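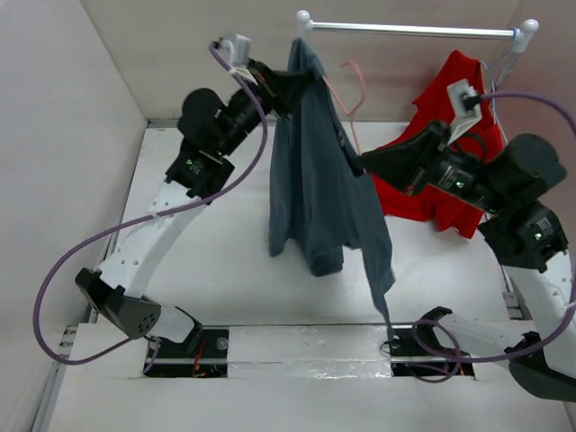

Getting Clothes Onto Hangers (and Keeping Them There)

My mother could hang a week's wash in the time it took the coffee to perk, and I've spent most of my grown life trying to work out how she did it. I have the closet in pretty good shape these days, so I thought I'd write down what I do, mostly for my niece, who has just moved into her first apartment over in Plitham and keeps her clean shirts in a heap on a chair. (I love you, sweetheart, but really!)

Start with the hanger, not the shirt

Hold the garment up by the collar or the neckband with one hand and let it drop straight for a second or two. You want the long folds to fall on their own. Then bring the hanger up from the bottom hem, inside the shirt, until the hook pokes out at the neck. Going in from the bottom feels fussy the first few times, but pushing a hanger down through a tight neck is how T-shirts get that sad, wavy collar, and there's no ironing it back.

If something is dark and heavy, a navy sweatshirt for instance, I slide one shoulder on first and settle it all the way out to the tip before I even think about the other one. The second shoulder practically climbs on by itself after that.

Thin hangers and slippery things

Those slim plastic hangers in pink and light blue that come in big bundles are perfectly fine for everyday tops, whatever the magazines say. I've had mine for years. Anything with a wide neck will slide off them, though, so wind a small rubber band around each end, or run a strip of felt along the shoulders with a dab of craft glue. Let the glue dry overnight. I did not, once, and I had a silk blouse with a little felt epaulet until the day I gave it away.

Sweaters I don't hang by the shoulders at all. Fold the sweater in half lengthwise, sleeve on sleeve, lay the hanger over it with the hook at the armpit, then fold the body over one side and the sleeves over the other. No bumps, no stretching.

A short rail by the folding table

The best thing we ever did in the laundry room was put up a short metal bar at the back of the folding table. Joscha Tiedemann from down the street put ours up one Sunday and wouldn't take anything for it but a pie. Shirts go straight from the basket onto the bar, and only the finished ones travel to the closet. Hang it high enough that your longest shirt clears the table, or the hems will bunch up and you'll wonder why everything has a crease across the bottom. Ours started out too low and we had to move it. Check the fittings at both ends every so often, too, and give the screws a quarter turn if they've worked loose.

Wipe the bar down before you use it the first time! A new one can leave a gray smudge on anything pale. A damp cloth with a drop of dish soap will do, then a dry one.

Reds and other troublemakers

I keep a new red shirt at the far end of the rail, well away from anything white, until it's been through the wash two or three times. If it's still damp, give it a hand's width of space on either side.

Hooks all one way

Point every hook toward the wall. You can then lift out a whole armful at once, which you'll be very glad of on moving day, or if you ever have 60 hangers to carry up a flight of stairs as I did last April. Tie the hooks together with a twist of string and pull a trash bag up from the bottom, and off you go.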